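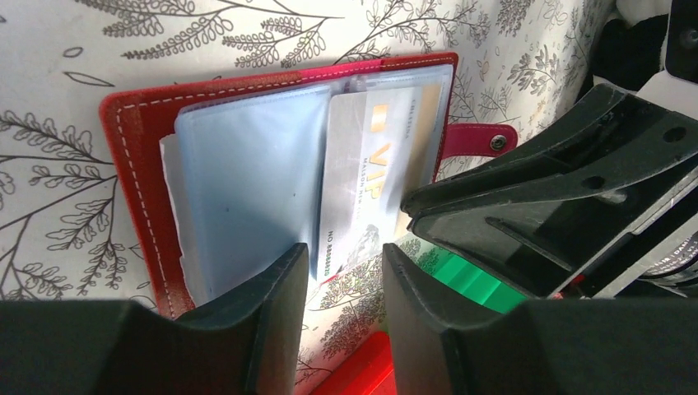 Ghada Geagea
I don't agree with the first post. You write that the mayor's son "used" his recovery for the campaign, but the essay came out in January and the campaign had been over for two months. If he wanted to help his mother win votes, he was too late.

tollari_reader
The essay was late, yes. But the interview on local radio was before the vote, and in it he already spoke of the clinic. I heard it in my car. He said he was 47 days sober at that time. The host asked him nothing about his mother, and still everybody in Venolthorpe knew whose son he is.

Ghada Geagea
Then the people who knew, knew. He can't change his family name to give an interview.

Dušan Vasić
I would like to add something from my own side. English is my third language, so please be patient with me.

I have been sober for 261 weeks. I started to drink when I was a student, because I could not sleep before exams, and later I could not sleep at all. In the essay he describes how he counted the hours until the shop opened. When I read this part I had to put the telephone down and go outside for some minutes. I have never read it written so exactly. For this reason it is hard for me to care in which month it was published.

What I did not like is the ending. He thanks the clinic by name three times. A stay there costs more than I earned in that whole year. I became sober in a church basement in Nostum with bad coffee and a heater that made noise. I wish he had written one sentence for people who have only the basement.

pale_kettle
Thank you Dušan. Same feeling about the ending. The waiting list for the public program in our county was 1,329 people when I last looked, and his mother's budget gave it no new money. This is my problem with the whole story, more than the dates.

Ghada Geagea
But this is her budget, not his. He is 22 years old. We should be able to criticize a mayor without making her child responsible.

tollari_reader
I can do both. When a person publishes in a newspaper, readers may answer.

Dušan Vasić
They may answer, I agree. I only ask that we are careful with the word "used." In my group, if somebody tells his story, we don't ask what he gets for it. Perhaps he gets something. I got a job through a man I met there.

pale_kettle
Fair. I would take that word back if I had written it.

MrsHolm
Does anyone have the radio interview? The link in the first post gives me only an error page. I am also looking for the answer that Đorđević wrote in the Sunday edition, where he was very hard on the family.

tollari_reader
The radio station keeps programs for one year only, I believe. The Đorđević column is behind the paywall, but the library in Venolthorpe has the paper copies upstairs. It is not so hard on the family as people say. Half of it is about the parking at the clinic.

MrsHolm
Thank you, I will go there after work. Is the upstairs room open in the evening?

Ghada Geagea
Until eight, except in summer.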